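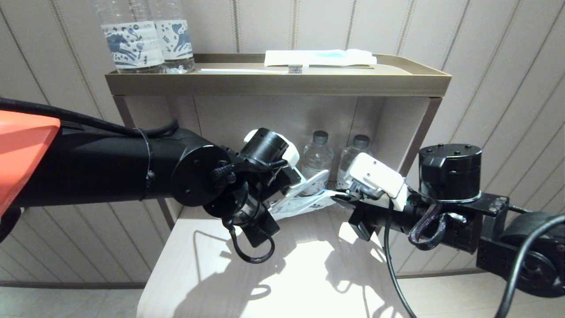 Working in a Bedside Cabinet: Cables, Corners and Getting the Arms Out Safely

An open cabinet shelf is one of the tighter places to send two arms at once. There is a top, a floor and two sides, and the arms come in from opposite directions toward the same spot. Most of our snags last October happened in cabinets like this, and the worst one was a cable.

What went wrong

The right arm was backing out with a packet when the cable loop near its wrist hooked the front corner of the shelf. The arm kept pulling. It dragged the cabinet 3 inches across the floor before the force limit tripped, and two bottles went over on the top. No one was hurt. The plug at the wrist was bent and the gripper would open but not close.

Ifor Watkins, who looks after our Droter arms, found the loop had worked loose from its strap over several days.

Before you start

Check every strap by hand. Tug the cable gently on both sides of the strap. If it slides, tighten it.

Look at any loop hanging under a gripper. It needs enough slack for the wrist to turn all the way, and no more. Turn the wrist to both ends of its travel with the power off and watch the loop.

Push the cabinet back against the wall.

Take full bottles off the top, or stand them in a tray with raised edges. A tray won't stop a bottle from tipping but it does stop it from rolling off.

While the arms are inside

Let one arm hold and the other wait. If both grippers have the same packet, open one fully before moving the other. Thin plastic tears fast when two arms pull on it.

Run at 18 percent speed inside the shelf. We used to run at 70 and that was too fast to reach the stop button in time.

Keep your hands out, even to straighten a crumpled packet. Press stop first and wait for the arms to settle.

If something catches

1. Press stop. Do not drive the arm backward to free it.
2. Hold the arm up before releasing the brakes. Ours will drop.
3. Lift the cable off whatever it caught on. Don't pull on the plug.
4. Check the plug for bent pins and the cable for flat spots.
5. Open and close the gripper with nothing in it before going back to work.

If the gripper shows fault 672 after a snag, look at the wrist plug first. A restart cleared it for us once, and it came back within the hour. A new Mendoza cable fixed it.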